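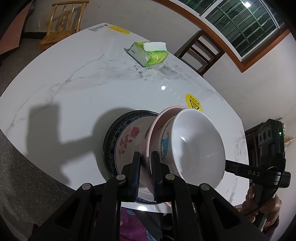 Bimla Malhotra told us that a plate always goes under a bowl, whatever the two look like together, and that anyone who does it the other way round has never had to carry the lot to the sink. Her rule came up again and again in the interviews, often in nearly the same words, and we were delighted to find how much of the clearing-up it explains.

Figure 4. Three unmatched pieces held together on edge: a patterned plate, a pale pink bowl and a white bowl nested inside the pink one.

4.2 Stacks of unmatched pieces

We had expected matching sets to make up most of what people gathered from the table after a meal. They did not come close. Of the 149 stacks recorded in the Bhardwaj households, only 43 were made entirely of pieces from one set. The rest were mixtures, and wonderfully varied ones: soup plates under rice bowls, children's bowls inside serving bowls, a saucer perched on top because there was nowhere else for it to go.

The stack in Figure 4 is a good case to begin with, as it contains both kinds of fit that we describe in Section 3. The white bowl sits inside the pink one, so the two share much of the same space. The plate, with its dark rim and red flowers, lies behind the pink bowl and does not enclose it. We call the first kind of contact nesting and the second backing. A stack of three pieces can have one of each, as in the figure, or two of the same, and people moved between them very freely.

Nesting is the more compact of the two, but it depends on the walls of the bowls. Where the slopes agree, the inner bowl drops in and its rim settles close to the rim of the outer one. Where they disagree, the inner bowl leans. Satish Dubey showed us a pair from his own cupboard that would nest only if the smaller was set in at a slant, and he had been stacking them that way for years without giving it a thought! Leaning bowls were common in our recordings, and we stopped treating them as mistakes quite early on. In the hand a slight lean is often no trouble at all. It matters more on a shelf, where the next piece has to go on top.

Backing asks less of the shapes and more of the person. A bowl touches a plate at its foot, and once the stack is turned on edge that contact is easily lost unless the rims are held together. Most of our participants therefore kept plates flat until they reached the sink and turned the stack only at the last moment. Ainhoa Calvo did the reverse: she stood everything on edge at the table, gathered the rims between finger and thumb, and lifted. In the follow-up visits we asked members of 14 households to try her way, and several liked it for small stacks, chiefly since it keeps the fingers out of the food.

Decoration deserves a word of its own. We had coded colour and pattern simply to tell the pieces apart, yet they proved a lovely source of talk. People named their crockery by its pictures (the flower plate, the one with the blue band) far more readily than by its size, and a child's bowl kept its name long after the child had outgrown it. None of this changed the order of stacking. When we asked Poonam Chaudhary whether she ever put favourites on top, she laughed and said that favourites were washed first and stacked wherever they fitted.

The recordings from the remaining households in the group of 26 are still being coded for wall slope. We take up the question of shelves, where leaning bowls cause the most bother, in Section 4.3.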